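# Die Frau, die in Paltedell die Treppen kennt 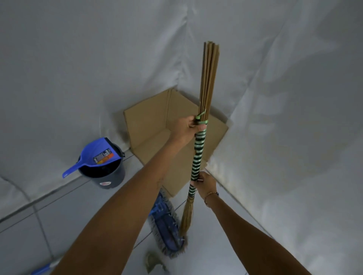

Sie kehrt seit 304 Wochen dieselben Treppenhäuser und hat über jedes eine Meinung. Das Haus am Markt sei eitel, das an der Brücke beleidigt, und das dritte, in dem oben eine Musikschule sitzt, »hat einfach keine Erziehung genossen«. Wir treffen uns in einer Bäckerei in Paltedell, die ebenfalls eine Treppe hat. Sie schaut einmal kurz hinunter und bestellt dann Kaffee.

Ihren Namen möchte sie nicht lesen. »In Dalen wissen sie sowieso, wer gemeint ist, und die in Tolen geht es nichts an.« Zwischen den beiden Orten herrscht seit einer Sache mit der Kehrwoche ein Verhältnis, das sie als höflich bezeichnet. Worum es damals ging? Sie rührt länger im Kaffee, als der Zucker verlangt. »Um die Frage, ob ein Podest zum oberen oder zum unteren Stockwerk gehört. Da sind Ehen dran gescheitert. Na gut, eine.«

Früher hat sie bei Pumadix in der Buchhaltung gearbeitet, Rechnungseingang, Buchstaben K bis R. Als die Abteilung nach Tolen zog, zog sie nicht mit. Bereut hat sie das im ersten Winter, wegen des Streusplitts, danach nicht mehr. »Im Büro haben Sie abends denselben Stapel wie morgens. Eine Treppe ist abends wenigstens kurz fertig.« Wie kurz, hänge davon ab, wann die Schule aus sei.

Insgesamt sind es 1764 Stufen, die sie in einer gewöhnlichen Woche von oben nach unten kehrt. Die Zahl stammt aus ihrem Vertrag, der nach Stufen abrechnet und Podeste gesondert führt - eine Regelung, die sie mit dem Respekt der ehemaligen Buchhalterin vorträgt. Im April, wenn die Keller dazukommen, werden es bis zu 2766. Ob sie das anstrengt? »Treppen sind nicht anstrengend. Leute auf Treppen sind anstrengend.«

Gemeint sind die, die stehen bleiben. Es gebe den Typ, der wartet, bis sie fertig ist, und dabei seufzt. Und es gebe den Typ, der mit großen Schritten über die frisch gekehrte Stufe steigt, sich entschuldigt und dann auf die nächste tritt. Am liebsten ist ihr ein älterer Herr im zweiten Stock, der grundsätzlich wortlos umdreht und in seiner Wohnung verschwindet. »Der hat Manieren. Oder Angst, das ist mir gleich.«

Über die Aushänge im Hausflur könnte sie ein Buch schreiben, sagt sie, aber die Leute schrieben es ja schon selbst, nach und nach, mit Klebestreifen. Ihr Lieblingszettel hing zwei Jahre lang neben den Briefkästen: »Wer es war, weiß es.« Mehr stand nicht darauf. Sie habe sich jedes Mal angesprochen gefühlt.

Dann muss sie los, das Haus an der Brücke wartet. Den Kaffee hat sie bezahlt, meinen auch. Auf dem Weg nach unten hält sie sich am Geländer fest und prüft danach ihre Fingerspitzen.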